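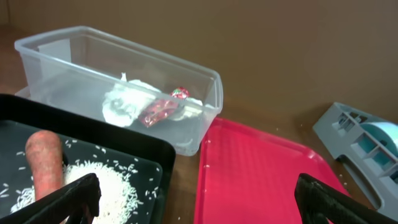 We've got a new version of Pritetti ready to go, and I'm so pleased to be the one telling you about it! If you haven't met it, Pritetti is our little program for checking whether the cameras on a production line still see what they saw on the day they were set up. Cameras drift. Somebody knocks a bracket with a broom handle, a lamp gets swapped for a brighter one, the sun comes round in March and lands on the belt for an hour every morning, and the reject bin starts filling up with perfectly good parts. Shiny and see-through things are where you notice it first. Think of a clear plastic tub with a bit of scrunched-up white tissue in it and a glossy red wrapper on top: highlights along every fold, faint reflections in the walls, and white tissue that can wash out completely if the light is a touch too strong. Plain brown cardboard will forgive you a lot more than that.

The old version told you that a camera had drifted and left you to work out the rest. The new one tells you what has moved. It looks at focus, brightness, colour and camera position separately, and puts each of them on one page with a plain sentence next to it, such as "the camera has tilted slightly to the left". Jozef Baert, who wrote most of it, wanted graphs. I wanted sentences. We have both, but the sentences come up first (sorry, Jozef).

A full check takes 10 minutes per camera. You put our printed target sheet under the lens, press start and go and get a cup of tea. Stop the belt first, please, as we had one or two target sheets go for a ride during the trials.
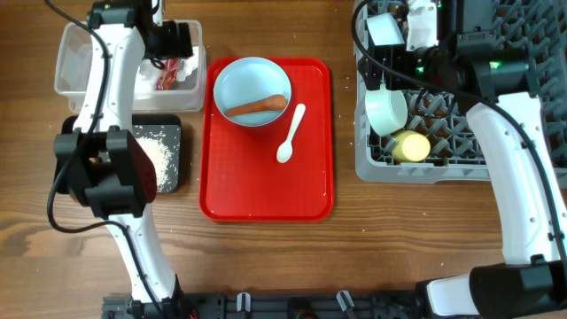
By Riet Meijer, Foveneo
Trondedthorpe, August 14, 2022

The trials ran on 138 cameras, most of them at Dijkstra, the packing firm just up the road from us. They've been very patient. Their night shift used the early builds before any of us thought they were ready, and sent back pages of notes, some of them quite blunt. The big green button that used to sit right beside the big red button is gone thanks to them, and so is the noise it made when a check finished.

"I used to keep the settings for each camera on a bit of paper taped inside the cabinet door," says Lamai Kamolrat, line engineer at Dijkstra. "Half of them were in my handwriting and half in somebody else's, and we didn't always agree. Now I open the page in the morning and I can see which camera wants looking at. I still have the bits of paper, mind you."

What it costs: £589 for a site licence, paid once, and that covers every camera under the one roof. If you already have Pritetti, the new version is free and will turn up in your updates as usual. Your old reference pictures carry over, so you don't need to set everything up again. I'd take a backup all the same.

It runs on the ordinary PC you've probably already got next to the line, and doesn't need an internet connection once it's installed. We get asked that in nearly every phone call, so there it is in writing. It works with up to four cameras being checked at once. More than that and it queues them, which is slower but does get there.

There are things it won't do yet. It can't correct a camera for you, it only tells you what's changed, and somebody still has to get up the ladder with a screwdriver. Line-scan cameras aren't supported either. Arif Sarkar is working on those now and has asked me not to give a date, so I won't.

We're also running open afternoons at our workshop in Trondedthorpe for anyone who'd like to bring their own awkward parts along and try it out. Bottles, blister packs, foil lids, whatever gives you trouble! Wilma Van Wijk looks after the bookings and can send you the directions, the parking details and a copy of the target sheet to print at home. Print it at full size on matt paper.

Press contact: Riet Meijer, Foveneo
Workshop bookings: Wilma Van Wijk, Foveneo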